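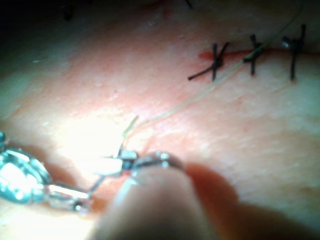 Restari: Bei mir steht der Beitrag nach dem Hochladen weiter auf „Entwurf“, obwohl der Text vollständig ist und die Wortzahl stimmt. In Kapitel 3 finde ich dazu nichts. Welche Angabe fehlt?

In diesem Fall fehlt meist die Zuordnung zu einer Ausschreibung (Schritt 6 in Abschnitt 4.2). Der Ablauf ist im Folgenden neu gefasst und ersetzt die Fassung vom 25. Februar 2020.

## 4 Beiträge zu einer Anthologie einreichen

Dieses Kapitel gilt für Prollance in der Browserfassung. Als Beispiel dient die Ausschreibung „Dedness“ für kurze unheimliche Prosa. Bei anderen Ausschreibungen können die Grenzwerte abweichen. Maßgeblich sind die Angaben im Feld **Bedingungen** der jeweiligen Ausschreibung.

### 4.1 Voraussetzungen

- Bestätigtes Mitgliedskonto mit der Rolle *Autor* oder *Redaktion*
- Textdatei im Format DOCX, ODT oder RTF
- Umfang zwischen 900 und 3000 Wörtern, Titel und Motto nicht mitgezählt
- Kurzbiografie im Profil hinterlegt

PDF-Dateien werden angenommen, aber nicht umgewandelt. Sie erscheinen in der Lektoratsansicht ohne Absatznummern und können dort nicht kommentiert werden.

> **Hinweis:** Die Wortzählung in Prollance behandelt Wörter mit Bindestrich als ein Wort. Textverarbeitungen zählen teilweise anders. Bei Texten nahe der Obergrenze gilt der Wert, den Prollance nach dem Hochladen anzeigt.

### 4.2 Beitrag anlegen

1. Am Mitgliedskonto anmelden und im Hauptmenü **Beiträge > Neu** wählen.
2. Unter **Titel** den Titel der Erzählung eintragen. Zusätze wie „Endfassung“ oder „v3“ weglassen. Der Eintrag wird unverändert in das Inhaltsverzeichnis übernommen.
3. Unter **Autorenname** den Namen eintragen, unter dem der Text erscheinen soll. Ein Pseudonym ist zulässig. Der Kontoname bleibt für die Jury verborgen.
4. Unter **Datei** die Textdatei auswählen und **Hochladen** betätigen. Warten, bis die Wortzahl angezeigt wird.
5. Unter **Gattung** einen Eintrag aus der Liste wählen. Für Nacherzählungen überlieferter Stoffe ist *Sage/Legende* vorgesehen. Das Feld **Quelle** wird daraufhin eingeblendet und ist auszufüllen.
6. Unter **Ausschreibung** den Eintrag *Dedness* wählen. Ohne diese Zuordnung bleibt der Beitrag im Status *Entwurf*.
7. **Prüfen** betätigen. Unvollständige Felder werden rot umrandet.
8. **Einreichen** betätigen und die Sicherheitsabfrage bestätigen.

Der Status wechselt auf *Eingereicht*. Eine Bestätigung geht an die hinterlegte E-Mail-Adresse.

> **Achtung:** Nach Schritt 8 kann die Datei noch 24 Stunden lang ersetzt werden. Danach ist der Beitrag gesperrt. Korrekturen sind dann erst in der Lektoratsphase möglich.

### 4.3 Angaben zur Quelle

Das Feld **Quelle** erscheint nur bei der Gattung *Sage/Legende*. Einzutragen sind:

- Region, aus der der Stoff stammt
- Art der Überlieferung (mündlich, gedruckte Sammlung, Archiv)
- bei gedruckten Sammlungen Titel, Ort und Erscheinungsjahr

Bei mündlicher Überlieferung genügt die Angabe des Ortes. Namen von Gewährspersonen nur mit deren Einverständnis eintragen. Das Feld wird in der veröffentlichten Fassung als Fußnote zum Titel gesetzt.

Wörtlich übernommene Passagen aus einer Sammlung sind im Text mit der Formatvorlage *Zitat* auszuzeichnen. Anführungszeichen allein werden vom Abgleich nicht erkannt.

### 4.4 Anonymisierung prüfen

Die Jury erhält alle Beiträge ohne Autorennamen. Prollance entfernt die Dateieigenschaften beim Hochladen, der Text selbst wird nicht verändert. Vor dem Einreichen daher prüfen:

1. Kopf- und Fußzeilen auf Namen und Anschriften durchsehen.
2. Änderungsverfolgung beenden und alle Änderungen annehmen.
3. Kommentare löschen.
4. Widmungen in das Feld **Widmung** verschieben.

Die Ansicht **Vorschau > Jury** zeigt den Beitrag so, wie er bewertet wird.

### 4.5 Sammelübergabe durch die Redaktion

Nur für Konten mit der Rolle *Redaktion*. Schreibgruppen können die Texte ihrer Mitglieder gesammelt übergeben. Pro Durchgang sind höchstens 20 Dateien zulässig.

1. Alle Dateien in einen gemeinsamen Ordner legen. Dateinamen ohne Umlaute und Leerzeichen verwenden.
2. Die Tabelle `beitraege.csv` aus der Vorlage erzeugen und je Datei eine Zeile ausfüllen.
3. Den Ordner als ZIP-Archiv packen. Unterordner werden nicht gelesen.
4. **Redaktion > Sammelübergabe** wählen und das Archiv hochladen.
5. Das Protokoll öffnen und Zeilen mit dem Vermerk *abgewiesen* einzeln nachbearbeiten.

Bereits angenommene Zeilen nicht erneut übertragen. Prollance legt sonst einen zweiten Beitrag mit gleichem Titel an.

### 4.6 Satzvorlage Pascual

Angenommene Beiträge werden mit der Vorlage *Pascual* gesetzt. Sie kennt drei Auszeichnungen: kursiv, Kapitälchen und Leerzeile mit Stern. Fett, Unterstreichungen und eigene Schriftarten gehen verloren. Einzüge mit Tabulator werden durch den Standardeinzug ersetzt. Briefe oder Tagebucheinträge innerhalb einer Erzählung mit der Formatvorlage *Einschub* versehen.

### 4.7 Meldungen

| Meldung | Ursache | Abhilfe |
|---|---|---|
| E-11 Umfang | Wortzahl außerhalb der Grenzen | Text kürzen oder ergänzen, Datei ersetzen |
| E-14 Zuordnung | Keine Ausschreibung gewählt | Schritt 6 in 4.2 ausführen |
| E-17 Quelle | Feld leer bei *Sage/Legende* | Angaben nach 4.3 eintragen |
| E-22 Doppelt | Titel im selben Konto vorhanden | Älteren Entwurf löschen oder umbenennen |

Die Meldung E-14 wird in der Beitragsliste erst nach Betätigen von **Prüfen** angezeigt. Ausschreibungen, deren Frist im April endet, sind bis zum letzten Tag des Monats in der Auswahlliste enthalten.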